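When the Robot Gets Your Job (or at Least the Boring Part)

Picture a big repair shop in a town called Kedmont. People send in lamps, fans and radios that have stopped working, and the shop, Preso, fixes them and sends them back. Thirty people work there. So do two robots, which do not get a lunch break and have never once complained about it.

Before the robots came, everything began at the sorting tables. A box arrived, somebody opened it, and out came a heap of cords, plugs and parts. Each thing had to go in the right basket. On a busy day in June the shop got 232 boxes. If you think cleaning your room is dull, try cleaning 232 other people's.

Bảo Hà did that job for nearly two years. She was very good at it. She was also very good at looking at the clock. 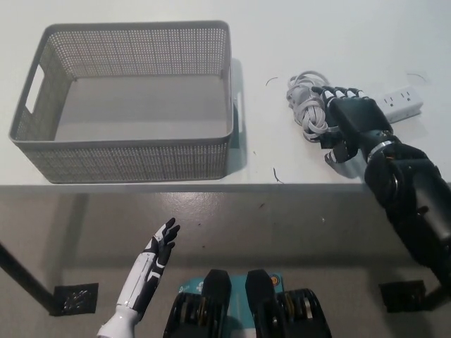
Automation means getting a machine to do a job that a person used to do. Some jobs are easy to hand over, like stamping the same lid all day long. Sorting is harder, and cords are the worst of it. A cup is always cup-shaped, but a cord changes shape every time you touch it. When a robot's black fingers curl over a coil of cable with a power strip lying right beside it, it has to work out which loops belong to the cable and where to hold on. You could do that while humming and thinking about pizza. For a robot, it takes cameras, motors and a great deal of math.

It also takes people. Bảo spends her mornings teaching the robots now. She shows them new kinds of parts and checks what they put in the baskets. In her first week of this she found a radio knob filed under "plugs." The robot was very sure of itself. Robots usually are.

After lunch she learns to fix fans from Krisztina Virág, who has repaired things at Preso since before Bảo was born and does not care for robots much. Krisztina calls one of them Erdős and the other one "the other one."

So did everybody end up happy? Mostly, but not all the way. Two of the sorters liked sorting. They liked standing together and talking while their hands were busy, and a robot is poor company if you want to discuss last night's soccer game. One of them moved to the front desk, where there is plenty of talking. The other is still deciding what she wants to do next.

That is worth asking about whenever a machine comes to work. Who gets to learn something new? Who gets paid for the time it takes to learn it? Did the boss ask the people at the tables before buying anything? At Preso the boss asked afterward, and Krisztina had quite a long answer ready.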